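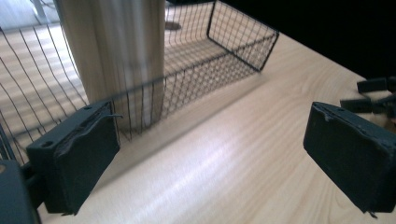

Handheld gripper good practice: where we are as of December

Hi Thanakorn, you asked for something longer than my usual four lines, so get a coffee.

The short version is that the handling rules are at version 2, both sites are working from them, and I think we're going to finish on the money you gave us. The pad wear section is behind. More on that further down.

What we've done since the last report

When I wrote to you before the summer we had a pile of habits and no rules. Everybody who picked up a handheld gripper did it their own way, and the Nakpan people and the Plakach people each thought the other lot were doing it wrong (they were both a bit right). So the first job was boring: sit down, watch each other work, write down what we do, and argue about it.

We've now logged 1,917 demonstrations under the written rules. Of those, 57 were thrown out at review. I was braced for a lot worse! Most of the rejects came from the first weeks at Plakach, when the start position rule was still worded in a way that two sensible people could read in opposite directions. Anselmo Pacheco rewrote it in one afternoon and the arguing stopped.

The rules themselves

You have the full document in the shared folder, so I'll only go through the ones that changed or that somebody on your side asked about.

Approach. Fingers open before you get near the object, and they stay open until you're ready to close. We had people opening on the way in, and it makes for a messy recording that a robot then copies faithfully. The new wording says "open, pause, approach," and the pause is a slow breath. We tried giving it in seconds and people started counting under their breath, so a breath it is.

Wire and mesh. This one is new and it's the section I'm happiest with. Baskets, racks, anything made of thin wire. A padded finger and a thin wire don't get along very well, because a soft edge can snag and you don't always feel it through the handle. The rule now says to come in beside the wall of the basket with the fingers clear of the rim, look at both pads before closing, and if a wire is touching a pad where you didn't plan it, back out and start over. Don't tug. A tug that happens to work is still a reject at review, and yes, that took some selling. People hate throwing away a take that ended well.

Things inside things. If there's an object standing in or behind a basket, the operator has to say before starting which one they're going for. Out loud, and it goes in the notes. It sounds fussy and it saves Anselmo an awful lot of guessing at the labeling stage.

Light. We went back and forth on this for ages. Nakpan wanted blinds down all the time, Plakach wanted whatever the day gives you. Where we landed: sunlight on the table is fine, glare and wire shadows are fine, but you don't change the light halfway through a set. Real kitchens and offices have sun in them, and I didn't want a rule that kept it out. If the glare makes it hard for the operator to see the contact point, they turn the table or stop.

Stopping. Anyone in the room can call a stop, for any reason, and the person holding the tool doesn't get to ask why until the fingers are open. No changes here, I'm only mentioning it because your safety reviewer wanted to know whether it survived the rewrite. It did.

Pad wear (the late bit)

Okay. The pads. They fray. The edges go first, and then the face gets soft and uneven, and at some point you're not really recording the same tool you started with. Everyone agrees there should be a rule for when to change them. What we can't agree on is the number.

Version 1 said to change them "when worn," which meant never. I'd like an inspection at the start of every session plus a hard limit, and my current guess for the limit is 70 sessions per pair. Anselmo thinks that's too generous for anyone working with wire and would rather have a separate, lower limit for mesh tasks. He's probably right, but I don't have the numbers to back him up yet. We only started writing down which pads were on which tool in October — I should have done that from the first day, and that's on me.

For now the interim rule is to look at both pads, compare them with the reference card, and write "good," "worn but even" or "uneven" in the session notes. Uneven pads come off. Worn but even can stay on if the task isn't a precision one. It's a bit loose for my taste and I'd ask you not to circulate it as final.

Two smaller headaches

Bresteo changed the supplier for the pad material and the new stuff is a touch thicker. It works fine, it just means our reference card needs redoing, and the old and new pads shouldn't be mixed on one tool. That's now written in.

The other one is Roltness, our logging tool, which still won't let an operator add a note after a take has been closed. So people scribble on paper and type it up later, or forget. A fix has been promised. I've put a paper form in the appendix in the meantime and it's fine, if you can read Plakach handwriting.

Money and time

We're under on travel and slightly over on consumables, almost all of it pads. I'd like to move what's left of the travel line across to cover replacements through the spring. I don't need any extra, only your okay to shift it.

What's next

The mesh trials to settle the pad limit, first at Nakpan and then repeated at Plakach with a different group of operators. Then a proper read-through by someone who has never held one of these tools, which I keep putting off and really want to happen before version 3. If you've got a colleague with a free morning and some patience, send them over! We'll do lunch.

Could you let me know about the travel line before the end of the month? The pad order takes a while to come through.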